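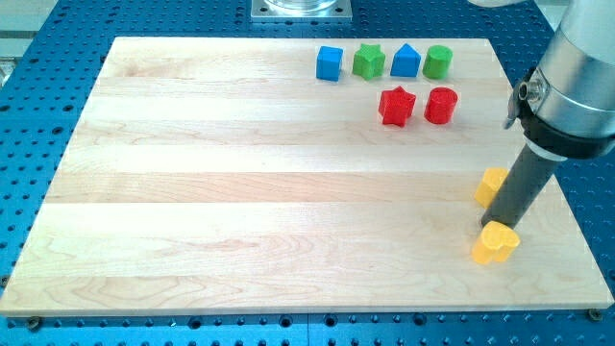 Every spring somebody sends us a gripper that will handle anything. The sheet for the Billier says "universal" in the first line and again in the footer, and it came to the Zetdale bench with a month's loan and a polite request for a quote we could be named under. We have sent back the gripper. The quote is still under discussion.

The Billier is a slim single-tube tool, and the pitch is that you can drop the two-finger gripper you already own and stop changing jaws. We ran it against our old Gorkow two-finger on the same arm, same board, same printed shapes: cubes, cylinders, stars, pentagons and hearts. Each tool got 527 picks with the pieces moved between runs. If you think printed shapes are too kind a test, so do we, but they are cheap and we have years of numbers on them.

Start with what went well. The narrow tube gets in close to a neighboring part where the Gorkow's fingers want elbow room, and on cylinders and cubes we had no complaints. It dropped 51 pieces over the whole run. The Gorkow dropped 109, most of them when a finger clipped the piece next door. That is a real difference and we won't pretend otherwise.

Now the rest. Nearly all of the Billier's drops were stars and hearts, and they came when the tip landed off center. The brochure calls placement "forgiving." We measured how forgiving, and past 5 millimeters from the middle of a heart you may as well be tapping it with a pencil. Billier told us this would improve with their own camera and their own software, both sold separately. Most shops reading this will have neither.

There is also the matter of speed. The cycle time on the sheet leaves out the pause while the tool decides whether it has hold of something. We could shorten that pause in the settings, and when we did, it started reporting picks it hadn't made. We put it back to the factory value and took the slower number.

We used the Kan controller for both tools, so nobody can blame the wiring. Setup took most of a morning, half of that spent on a mounting pattern the manual shows upside down.

Should you buy one? If you pick round or boxy parts out of tight spots and your camera is already good, ask for a loan and try it on your own parts. If your parts are odd shapes, keep your fingers on for now. We asked for a second loan with the new tip, which was promised for January and has since become "soon." We will run the same board again when it shows up, and print the numbers whichever way they fall.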